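Policy closes the gripper too early on cloth, fine on hard parts

Posted in Software > Learning and Control

corkmont_tinkerer

Hi all, hoping someone kind can point me in the right direction. I've been training a small policy in Flirnunero for a tidy-up task, picking things out of a divided organizer and moving them across to a tray. I have 147 demonstrations, all recorded with a pair of hand-held grippers, and I'm pretty happy with how the hard objects go.

Cloth is another story. The fingers start closing a good 18 mm before they reach the fabric, and then the arm carries on to the tray as though it had something. I've retrained twice with different seeds and the behaviour is the same each time. Gripper width is recorded along with the pose, and the policy outputs both together in chunks.
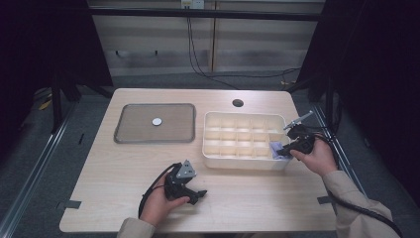
Recording setup, with the purple cloth in the front right compartment.

Playback in the viewer looks fine to me - the path is smooth and the width curve has no jumps in it. Is this a perception problem, or have I done something silly in the export? I'd rather not record everything again if I can help it.

spanos_bench

Welcome, and thanks for giving real numbers, it makes this so much easier. Before you touch the model, I'd check the timing between your width signal and your pose signal. If the pose goes through a smoothing filter and the width doesn't, the pose arrives late, and in your training data the fingers will seem to close before the hand gets there. I had a delay of 100 ms from exactly this and spent far too long blaming the cameras.

The easy test is to tap a closed gripper on the tabletop a few times, then open and shut it sharply while moving your hand up at the same moment. Plot height and width on one time axis. If the bends don't line up, shift one stream until they do, export again and retrain. Your old recordings are still good, so no need to start over.

Hard parts can hide the problem because you probably slow right down for them. With cloth most of us swoop in and grab - at least I do!

gerklow_fan

just use more demos

northshed

Agree with spanos_bench on timing first. If that checks out, have a look at your chunk length too. I run Gerklow for playback and had the whole chunk executing before it looked at a fresh camera image, so any small error in the approach stayed there until the fingers had shut. Replanning after 2 steps fixed most of it for me, though the motion got a little jittery and I had to blend the overlapping chunks.

corkmont_tinkerer

Thank you both so much! Did the tap test after supper and the pose is definitely trailing the width. The smoothing was on by default in my export script and I'd never noticed it. Retraining overnight, and I'll try the shorter replanning after that if it still needs it.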